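Subject: Re: [arm-field] Gripper drops on protective stop, kitchen unit

Picking this up again after going through the logs from the Dostville unit. Quoted text trimmed to the parts I'm answering.

> We had a second drop yesterday afternoon. Arm was on its way
> to the trash can with an empty can in the gripper. It went
> into protective stop at the elbow, and the gripper opened
> before the brakes reported set. The first time this happened
> I put it down to a bad grasp. Now I don't think so.
>
> Controller is on the Skavero 39 build. Gripper is the stock
> Ramico one. Nobody was near it either time, but the same
> routine also carries plates to the sink.
>
> Is there a hold-on-stop setting I'm missing? And is it safe
> to keep running with a lower payload until this is sorted?

Second question first: no. Lower payload does nothing for this fault. The release doesn't depend on load, and an empty gripper opening on a stop is the same failure as a full one. Please leave the unit out of automatic mode until you've done the checks further down.

As for the setting, there is one, and yours is on. I checked the config you attached. The parameter is read correctly at boot and the gripper acknowledges it. What goes wrong comes later.

Sequence from your log, second event, times in milliseconds from the stop request:

0 — elbow torque limit exceeded, protective stop requested
12 — motion command stream halted
800 — gripper watchdog expires, fingers go to default state
1000 — brakes confirmed on all joints

The gripper has its own watchdog on the command stream. When the arm controller halts the stream, the gripper should get a hold message first, and on the older build it did. On 39 the hold message is queued behind the brake confirmation. The confirmation takes longer than the watchdog allows, so the gripper decides it has lost its controller and goes to its default state. The default on your unit is open.

That leaves a window of 200 ms in which the fingers are free and the arm is still settling. It also explains why the first event looked like a bad grasp. The object leaves the fingers while the wrist is still moving slightly, so it lands off to one side.

I went back through our own bench records after reading your mail. We ran 3000 stop cycles on the older build with no release. I then put 39 on the same arm and had a release on the first protective stop I forced. I haven't seen it on a normal program stop, where the stream keeps running until the brakes are in.

There may be a separate reason for the elbow trip itself. In both your logs the torque rises steadily as the upper link swings out, with no spike. That looks more like drag than contact. I'd look at the cable near the wrist before anything else. If the loop pulls tight at any point in the swing, the elbow has to work against it, and the limit in the Horobets kitchen profile is set quite low on purpose. Do not raise the limit to get rid of the trip. The trip is doing its job.

Same kitchen setup on our side, arm over the trash can at the pose I use for the forced stop:
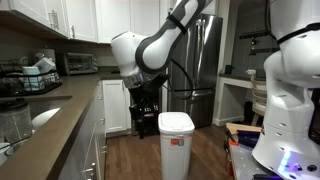 CHECKS BEFORE RETURNING TO AUTOMATIC

1. Power down, then roll back to the build before 39. Keep a copy of the present config. The rollback overwrites it.

2. Set the gripper default state to hold. This is a gripper parameter, stored on the gripper, and the arm config does not touch it. After a gripper swap it has to be set again.

3. With the gripper empty, jog slowly through the full swing from counter to trash can. Watch the cable the whole way. Stop if it goes tight or catches on the wrist.

4. Force a protective stop at the drop pose, gripper closed on something soft and light. Repeat at the sink pose. The fingers should stay closed through brake confirmation and until you release them by hand.

5. Send me both logs, with the gripper channel included. The last set only had the arm channel for the first event, so I can't confirm that one was the same fault.

One caution on item 2. With the default set to hold, a power loss leaves the fingers closed at whatever force they had. Anyone working within reach should know where the manual release is before you switch over. If your risk assessment assumed fingers open on power loss, it needs to be redone first — I don't have your copy, so I can't tell.

I've filed the message ordering as a fault against 39. No fix date yet. If anyone else on the list is running 39 with a Ramico gripper, please check the default state today and post what you find, along with the gripper firmware version.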